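How to clean your make-up brushes (yes, all of them)

If your foundation brush can stand up without the handle, it is time.

You will need:
Mild shampoo, the cheap one at the back of the shower
A bowl with 200 ml of lukewarm water
A clean towel you are not fond of

1. Wipe off loose powder on a tissue. Try not to look at the tissue.
2. Stir a squirt of shampoo into the water and swirl the bristles, tips down. Keep the metal collar out of it – the glue is in there.
3. Rinse under the tap until the water runs clear. My blusher brush took until teatime.
4. Squeeze gently and reshape with your fingers.

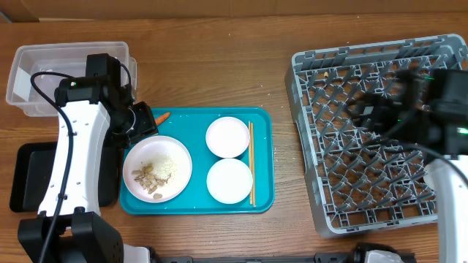

Trays and a clear bin on a wooden tabletop.

5. Lay the brushes flat on the towel overnight, heads over the edge of the table. Hairdryers make them go fluffy, and my Penovby powder brush has looked startled since December.

Foundation brushes want doing weekly. Eyeshadow ones can wait a fortnight.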